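I've been thinking a lot about flat surfaces lately, which I realise makes me sound like tremendous company. It started in March when my friend Mohsin came round for dinner, looked at my kitchen table and said, very kindly, "Shall we just eat on our laps?" And we did! We sat on the sofa with bowls of dal and the table sat there behind us with all its stuff on it, like a third guest who'd brought luggage.

So this is my case for the messy table. I know it's not a fashionable one. Every magazine I pick up in the dentist's has a kitchen in it with one lemon on the worktop. One lemon! Where's the post? Where's the charger, and the thing that came off the back of the other thing? People who live in those kitchens must own a phone bill, surely, and I'd like to know which drawer they're keeping it in.

I did try, for a while. I bought a set of trays from a shop called Undach (lovely trays, too expensive, I've still got them) and followed a plan I'd found in a book where you clear every surface in the house before bed. You're supposed to wake up calm. I woke up and couldn't find my keys. They were in the tray for keys, inside the cupboard for trays, and I was late for work and had to explain all this to Florian, who runs our office and has no patience for a story that begins with a cupboard.

The plan lasted 8 days. By the end I was putting away things I was still using. I'd fetch the scissors, cut one bit of string, put the scissors back, sit down, notice the other bit of string. I reckon I walked to the next village and back without leaving the flat.

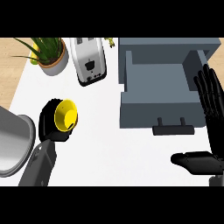 What I missed most was being reminded. When a library book is on the table, I read it, or at least I feel bad about not reading it, and that gets it back to the library in the end. When it's on a shelf it turns into a shelf. Same with the form for the boiler, same with my sister's birthday card, which I left out on purpose and still posted late, but only two days late, and she's had worse from me.

Wilson, who lives upstairs and is the tidiest man I know, thinks this is all nonsense. He says if I wrote a list I wouldn't need to leave the boiler form next to the butter. Fair enough, but I've seen his list. It's four pages long and he keeps it in a folder, and he told me himself that he forgot to look in the folder before he went on holiday. My butter has never once let me down like that.

I'll give the tidy people this much, though. There's mess and there's dirt, and I'm not sticking up for dirt. Plates get washed in our house. Anything that used to be food goes in the bin or the compost, and if there's a smell I go and find it. I also think you've got to be a bit careful about whose table it is. When I shared a house with Gilles and Lợi years ago we had six chairs and one big table between us, and my end of it crept. It was only ever a newspaper further along, then a jumper, then a sewing box, and one evening Lợi came in with his supper and just stood there holding the plate. He didn't say a word. I still go a bit hot thinking about it, and I moved the lot up to my room that night.

But my own table, in my own kitchen? I can't see who it's hurting. My gran's was far worse. She had seed packets and batteries and a radio she was always about to mend, and when we all turned up for Sunday lunch she'd put both arms out and shove everything down to one end, and there'd be room for the joint and the gravy and most of the cousins. I don't remember anybody minding. I remember finding a foreign coin in among the seed packets and being told I could keep it.

Mohsin's coming again next week and I've promised him a proper place to sit. I've started already, sort of. The sewing's gone on a chair and the boiler form is finally in the post, and I've cleared a space the size of a dinner plate, so now I only need to find another one for him.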